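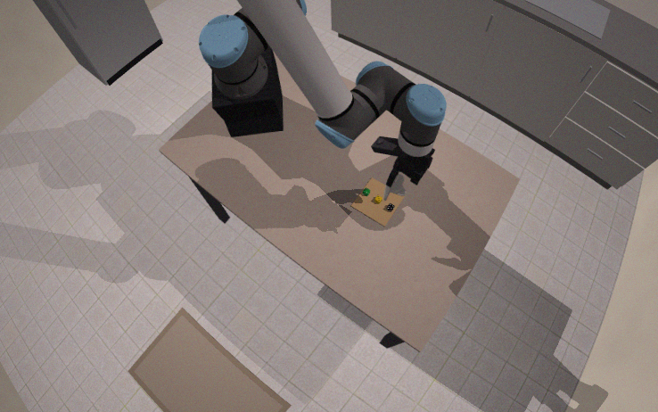
Skadero is my little pile of scripts and star field frames from a summer of shooting the sky over Toledo, and this README is mostly me writing things down before I forget them. I started it in July because my notes were on the backs of envelopes. I do most of the typing at the kitchen table, so picture a long pinkish-brown tabletop like the one up there and you've got the whole observatory office! The telescope lives outside, on a patch of concrete that slopes a bit toward the fence (yes, I level it every time, no, it doesn't stay level).

## What's in here

- `lights/` has 1097 frames, all 48 seconds each
- `darks/` has 100 frames, same exposure, shot with the cap on in the garage
- `good.txt` lists the 769 lights I'd stack again
- `zititau/` is the sorting script, named after the cat Suqin Luo had in college
- `notes/` is my observing log, typos and all

No flats. I tried the T-shirt trick twice and got a lovely gradient both times, so I gave up and let the background tool deal with it.

## How I sorted them

Zititau measures how round the stars are and tosses anything that looks like a rice grain. The cutoff is in `config.ini` under `roundness`, and I'd leave it alone at first. Gönül Duman ran the same set with a stricter number and lost most of the Cygnus frames, though what she had left was really pretty. Her version is on the `strict` branch.

Thin clouds are harder. The script only looks at star counts, so a hazy frame from a rich part of the Milky Way can sneak right through. I went over those by eye, late, with tea, and I'm sure I missed a few.
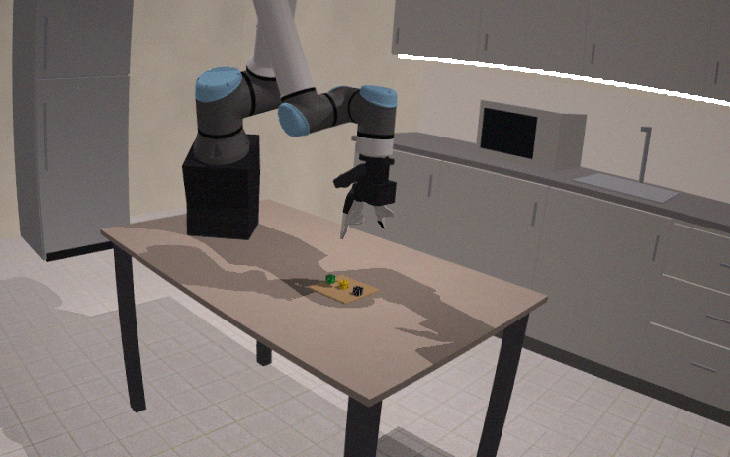 If you find a hazy one, open an issue with the file name and I'll pull it from the list. Airplane trails I left in on purpose, they vanish in the stack anyway.

## Running it

```
pip install -r requirements.txt
python zititau/sort.py --in lights --out good.txt
```

Takes around ten minutes on my old laptop. Aiguo Zeng got it going on Windows, and his fix for the backslashes is merged. If you use Clarow for stacking, load the darks first or it complains about a missing master and quits (Xiaoqing Liao and I lost an evening to that one).

## Known problems

- The clock on the mount was an hour off for the first few nights, so trust the camera times in the headers
- A few Lyra frames are upside down after the meridian flip. Most stackers don't care
- There's dew in the corner of the last batch, and you'll see the stars get fat down there

## Using the frames

Do what you like with them, prints included. A mention is nice. Cosmin Bogdan made a poster of the North America Nebula out of the good ones and it's hanging in his hallway, and I'd love to see more of that, so send me whatever you make!

Next up is a set with the longer lens, once I've fixed the focuser. It slips when the tube points straight up.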